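Soft Hats, Sensible Shelves
Project report, Textiles and Display module
Ayana Belay, September 2026

My project looked at how small shops can show and store soft hats without ruining their shape. I got hooked on the subject in August, when I helped out at Skarnmont, a little accessories shop, and spent nearly 30 minutes every morning smoothing out brims. I loved it, but there had to be a quicker way!

I set myself 2 questions: which folds leave the worst creases, and how much can a display stand do to help? 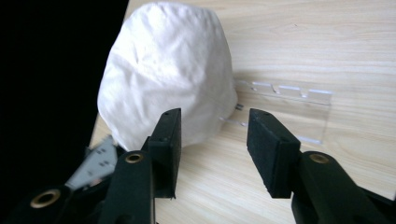
Fabric bucket hats turned out to be wonderful things to study, and far more fun than the stiff felt ones I started with. The cloth forgives a lot, but it remembers where it was squashed. In plain white every mark is on show, and you can follow the shallow folds and the faint seam across the top without hunting for them. I also like how a clear acrylic stand with a notched top almost disappears on pale wood, so the eye goes straight to the fabric. My tutor preferred the painted Tirard stands, and we argued about this happily for most of a tutorial.

For the storage part I compared flat stacking, rolling and loose bunching, leaving each item for 40 hours. Rolling won easily. Flat stacking was fine for the crown but hard on the brim, and bunching was the worst for both.
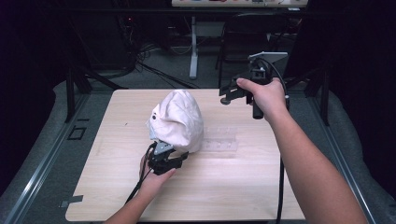

Figure 2. Crumpled cream-white fabric on the tabletop, with the clear plastic piece to its right.

Next term I want to repeat the rolling test with 5 heavier cloths, including the Onness canvas, and try steaming between rounds.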